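Burkthorpe changes the rules for kitchen renovation grants

20th December

Homeowners in Burkthorpe who want to renovate an old kitchen will have a simpler way to ask for money from the town next year. The town council voted this week to change the home repair grant, which until now paid only for roofs, windows and heating. From January it will also cover kitchens in houses that are more than 60 years old.

The grant pays 30 percent of the cost of the work. The owner must live in the house and must not have received money from the same program in the last five years. Landlords can't apply for now, but the council said it will look at this question again in June.

According to the housing office, 163 households asked last year if kitchen work could be included, and all of them had to be refused. Many of these requests came from the streets behind the old Wiegand mill, where the houses were built for the workers and the kitchens are small and dark. In several of them the water pipes and the electric wires are as old as the walls.

The office makes a difference between repairs and decoration. New pipes, wiring, ventilation, floors and fixed cabinets are accepted. Countertops are accepted too, when the old one has to be removed for the other work. Stoves, refrigerators and furniture that is not fixed to the wall must be paid by the owner. Stone is allowed, but the grant is calculated on the price of a standard countertop, so a family that chooses marble pays the difference.

Brick walls were a subject of long discussion at the meeting. Some residents wanted a rule to protect old brick in the kitchen, and others said that a wall inside a private home is not a matter for the town. In the end the council chose a middle way - owners may cover the brick, but the cost of covering it is not part of the grant. Cleaning and sealing old brick is.

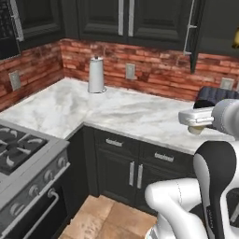
How to apply

The form will be available at the town hall and on the town website from the first working day of January. Applicants need a proof of ownership, two written offers from different builders and a simple drawing of the kitchen with its measurements. The drawing can be made by hand. Work must not begin before the answer arrives, and the housing office promises an answer within 16 working days.

The money is paid after the work is finished and inspected. For families who can't wait so long for the payment, the local savings bank Arano will offer a short loan without interest. The loan has a separate form, and it can be handed in together with the first one.

Builders who want to be on the town's list can register until the end of January. The firm Zerance, which already inspects the roof and window projects, will also inspect the kitchens. Its contract with the town was extended by one year at the same meeting.

Residents with questions can visit the housing office on the ground floor of the town hall in the mornings. The office is closed between the holidays.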